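**Subject: Re: [grippers] Sim wrist view vs the bench, Trulden fingers**

Charalambos Tzanetos wrote:

> Before anyone orders anything, can someone tell me whether the Trulden two-finger is worth the extra over the Bomum? I have read both datasheets and they agree that both grippers are excellent. My interest is mostly in odd shapes, tapers especially, and in whether the wrist camera still sees anything useful once the fingers are in front of it.
>
> Also, has anyone got the Kyriakidis controller to talk to either of them without swearing at it?

Charalambos,

Taking your last question first: no. It talks to the Bomum if you power up the arm before the controller, and it talks to the Trulden if you power them up in the other order. I've put a label on the cabinet. The label is now on its third revision.

On the hardware, I ran both on the bench with the tapered peg, 18 attempts each at the same speed and height. The Bomum dropped it 6 times, the Trulden 3. Before you reach for the purchase order, all 3 of the Trulden's drops came in a row, straight after I'd changed the pads, so draw your own conclusions about the pads or about me. The Bomum spread its failures evenly through the run, like a professional.

Since then I've moved over to simulation, where dropped parts don't roll under the mill. 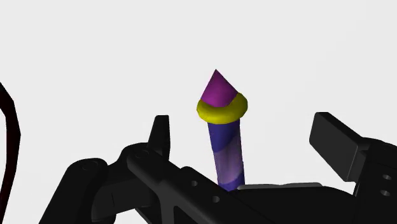

Your camera question is the one I'd spend money on. With the view set down at the wrist, the gripper takes up a good deal of the picture whichever model you load, and you have to plan around that. The purple-tipped part with the yellow ring is my current nuisance. Its shaft narrows toward the bottom, and the bottom is exactly what the black linkage hides, so the pose estimator has to guess where the taper ends. It guesses with great confidence. The ring is the widest thing on the part and stays clear of the fingers before they close, so I've started locating off that and working out the shaft from there. Crude, but the estimates have stopped wandering off.

Chia-jung Lam suggested raising the camera and tilting it down more steeply, which I'll try once I've rewritten the mount offsets. They're currently on line 1565 of a config file that was meant to be temporary.

If you only want a recommendation: get the Trulden if your budget will wear it, keep the old pads, and leave the controller decision until Sandness send back our loaner. I've asked them twice. They replied to the second one with a brochure - quite a colourful one, no prices.

Happy to send the bench logs if you can put up with my column names.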